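Facilities Support Desk
Ticket 400-22
Category: Furniture and fittings / Assembly
Status: Resolved, pending confirmation from requester
Requester: Raghda Abou Jaoude, Events Office, Tatmont Building
Item: Kollow folding display stand, white, with upright poles
Supplier: Plidari
Opened: 1st February

Description of problem

The Events Office reports that one of the Kollow stands held at the Tatmont Building cannot be set up securely. The base unfolds and lies flat as expected, but the upright pole leans once it has been placed in its socket. When a banner is hung from the pole, the lean increases and the pole turns slowly under the weight. The requester has asked whether the stand should be repaired or withdrawn from use before the spring program begins in May.

The stand is one of 13 purchased from Plidari. The remaining stands have been used without complaint.

Initial response

The requester was asked to confirm the following points:

Whether the pole was supplied with this stand or taken from another set.
Whether the pole reaches the bottom of the socket.
Whether the clamp closes fully, and whether it offers any resistance when closing.

Reply from requester

The pole is believed to belong to this stand, although the sets were stored together over the winter in the Rawashdeh Annex and may have been mixed. The pole stops short of the bottom of the socket by nearly 14 millimeters. The clamp closes without effort and can be opened again with one finger. The Events Office had been wrapping tape around the foot of the pole in order to obtain a tighter fit.

Action 1: Removal of tape

The requester was advised to remove all tape and to wipe the foot of the pole and the inside of the socket with a dry cloth. Tape adhesive left in the socket will prevent the pole from seating. Solvent cleaners should not be used on these parts.

Result: The pole now reaches the bottom of the socket. The lean is reduced. The pole still turns when a banner is attached.

Action 2: Exchange of pole

A pole from a stand known to be in good order was tried in the affected base. It also turned. The original pole was then tried in the other base, where it held firmly. The pole was accordingly ruled out as the cause, and both poles were returned to their own sets.

Action 3: Adjustment of clamp

A technician attended the Tatmont Building with the supplier's instruction sheet. The adjusting screw on the clamp was found to be loose. It was tightened a quarter turn at a time, and the clamp was tested after each adjustment until the lever closed with firm hand pressure.
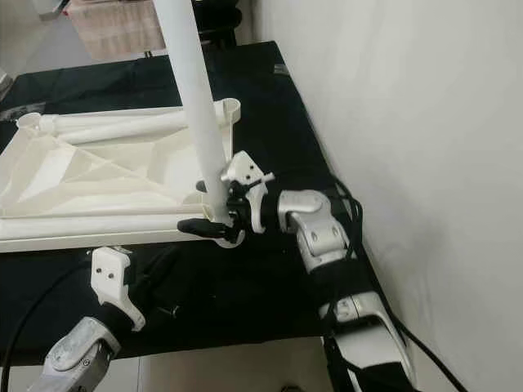

The base should be fully unfolded on a level surface before any pole is inserted. If the base is still partly folded, the socket sits at an angle and the clamp will appear to be at fault when it is not. The pole should be pushed down with one hand and held there while the lever is closed with the other. The lever must not be forced — if it will not close by hand, the screw has been overtightened and should be backed off.

Result: The pole remained upright with a banner attached for the whole of a 22-minute test and did not turn.

Further recommendations

Each pole is to be labeled to match its base before the stands are returned to storage. The Events Office has agreed to do this and has requested a sheet of printed labels, which has been raised as a separate order. Tape is not to be used on any part of the stands. Clamps are to be left open during storage.

No replacement parts are required from Plidari at this time. Should the clamp loosen again, the stand is to be withdrawn from use and this ticket reopened under the same number.

Awaiting confirmation from the requester that the ticket may be closed.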